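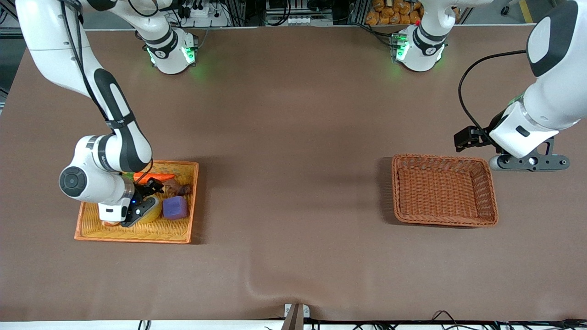

The long table with its orange tray.

Home News Meetings Archive Contact

Nimcombe Open Comment Working Group: November minutes
November. Minutes taken by Leonie Dreßler
14 shares | 6 comments

Present: Prodromos Fragkou (chair), Leonie Dreßler (minutes), five other members, one representative of Hisiner by phone. Started at 6:40 p.m.

1. Last month's minutes
Approved with one change. The October draft said Hisiner had "shown" that its filter is neutral. Hisiner had said so. The word is now "stated."

2. Removed comments on the city page
The city's page manager sent over the removal log we asked for in the summer. It covers January through September and lists 3647 removed comments. Each entry has a time, a category and a yes/no for whether a person looked at it. It does not have the text of the comment. The chair asked how anyone is supposed to judge a removal without seeing what was removed. The Hisiner representative said the text is deleted after 30 days for privacy reasons. Leonie pointed out that these were public comments posted on a public page under the writers' own names, and asked whose privacy was meant. He will get back to us.

The biggest category by far is "off topic." There is no written definition of off topic. The representative described it as "content not closely related to the post." A member noted that the city's own posts about the road levy are mostly photos of ribbon cuttings, so a complaint about the levy could be off topic under a post about the levy. No answer to that either, though he agreed the wording could be tighter.

3. Appeals
76 people appealed a removal in the same period. The log does not say how many got their comment back. The city's summary calls the appeals process "robust and well used." The group did not think the number supports either word. The notice that tells people they can appeal goes out only if they have turned on account messages, and several members who had comments removed said they never got one.

Action: Prodromos to ask the city clerk in writing for the outcome of each appeal, with names blacked out if need be.

4. Claims of political slant
Long item. Two residents wrote in to say the filter goes after conservatives. One wrote in to say it goes after tenants' groups and anybody critical of the police budget. All three attached screenshots. The chair said he is ready to believe any of them, but three letters are three letters, and the screenshots show comments that are gone without showing comments that stayed up. Leonie said the same doubt should apply to Hisiner, whose claim of balance rests on a test it ran on itself.

The representative mentioned an outside review by Fuchs. Asked who paid for it, he said Hisiner did. Asked whether we could read it, he said a two-page summary is available. Members have read the summary. It says the filter was tried on 2000 sample comments and that results were "within the expected range." It does not say what range was expected, or who picked the samples.

There was some back and forth on whether a city page should be filtered at all beyond threats and spam. One member is firmly against any filter. Another runs a page for a youth league and said an unfiltered page turns ugly in a weekend. Not settled – to be taken up again when there is real data.

5. Offer from Nasska
Nasska has offered to do an independent check for $3000. Their letter is friendly and short on method. It also mentions, in the last paragraph, that Nasska sells a moderation tool of its own. The chair read that paragraph out twice. Motion to decline for now, carried, one abstention.

Action: Leonie to write back and ask what they would look at and whether raw results would be made public.

6. Draft letter to the city council
Draft read aloud. It asks for a written definition of every removal category, for removed comments to be kept for one year, and for a monthly count on the city site. The phrase "we are confident the council will act" was struck out. The letter goes out once the clerk has had two weeks to reply on item 3.

7. Other business
The speakerphone cut out twice during item 4. Somebody should bring a better one. The sign-up sheet for the spring open session is still blank past the first line.

Closed at 8:25 p.m. Next meeting in January, same time. The Hisiner representative is invited again and has been asked to send his answers ahead of it – he had left the call by then, so by email.

Share Print Back to Meetings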